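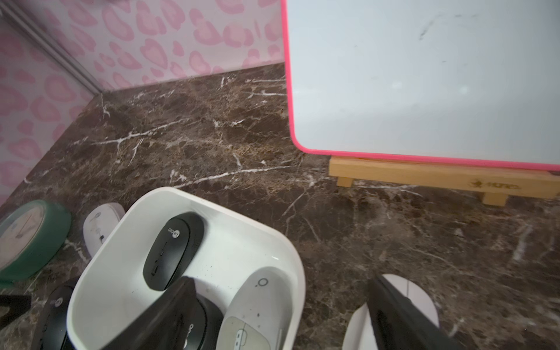
Pink-framed whiteboard beside a dark brown marble surface.

**The Glass Orchard** is a live-action fantasy film produced by Prevolex and adapted from the hand-drawn animated film of the same name. It follows Princess Idony of Pastau, who is sent to tend an orchard whose fruit turns to glass if picked by a liar. The adaptation keeps the outline of the animated film but drops most of its songs and gives a larger part to the gardener, Khalaf.

## Plot

Idony, the younger daughter of the King of Pastau, breaks a promise made on her father's behalf and is sent away from court. At the walled estate of Barnden she is placed under the orders of Khalaf, who has kept the orchard alone since the death of the old queen. Each pear she picks turns to glass in her hand. Khalaf stores the glass fruit in a cellar and will not say what it is for.

An envoy arrives with an offer of marriage from a neighbouring court. Idony accepts it in order to leave Barnden, and the whole orchard turns to glass overnight. In the last part of the film she returns to the cellar, learns which lie belongs to each piece of fruit, and breaks them one by one in front of her father. The trees recover, except for the one from which she first picked. She stays at the estate and the marriage does not take place.

## Differences from the animated film

In the animated film Khalaf is a talking heron who serves mainly as comic relief. The live-action version makes him human and gives him the history formerly told by the narrator, who is left out. The envoy, a villain in the original, has no plan of his own and is shown acting on instructions.

The animated film contains a long number in which the glass trees ring in the wind. In the adaptation the tune is heard only as background music, first on solo cello and later, over the closing credits, with a choir. Two other songs are kept and are sung within the story, one at the court and one by the pickers at harvest.

The heroine's yellow dress, widely copied in toys and party costumes after the first film, appears in a single court scene. For most of the running time she wears a brown work coat.

## Production

The orchard was built on a stage with 40 full-size trees, and the background rows were added digitally. A total of 1,466 pears were cast in clear resin for close shots. Those broken on camera were made of sugar glass and had to be replaced between takes under the lamps. The effects list ran to 263 shots, most of them in the cellar and in the overnight change.

Filming began in April with the court scenes. The cellar scenes were filmed last and were lit largely by lamps held by the actors.

## Preview

The first preview and two posters were released on 11/7/25. The preview shows the gate at Barnden, the first pear turning to glass, and a short view of the envoy's carriage. It contains no dialogue apart from Khalaf's line, "Pick another." The posters show Idony facing away from the viewer, one with living trees and the other with glass ones. 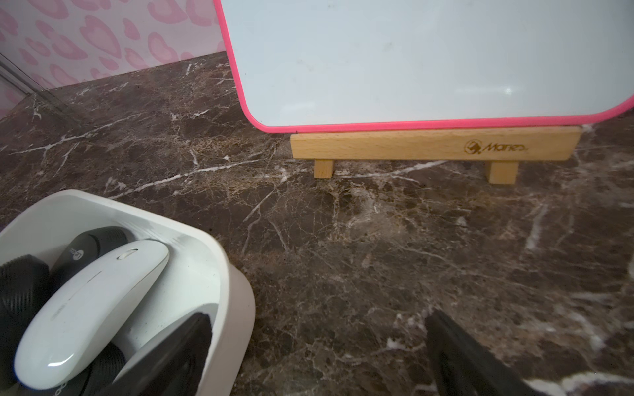
Samer Tannous objected that the preview gave away the glass pear, which the animated film holds back until well into the story, and argued that viewers new to the tale would lose its one real surprise. Others replied that the title had already done so. The change to Khalaf drew a more divided response. Admirers of the heron regarded the human version as a different character with the same name, while those who disliked the comic scenes of the original generally welcomed it.

## See also

- The Glass Orchard (animated film)
- Glass in fairy tales
- Live-action remakes of animated films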